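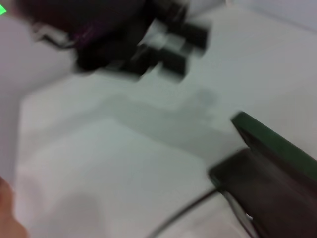 Bench 7, February – change of duties

The Plomier arm now works the white-topped table. Sihan Qin has moved from placing parts to checking them, and reports less strain in the wrist but more standing. Yichen Liao asks that operators be consulted before the speed is altered again – agreed. Shift length remains as before. Training on the stop procedure is still owed to 11 staff. Rota to be reissued once Ostis confirms cover for the late shift.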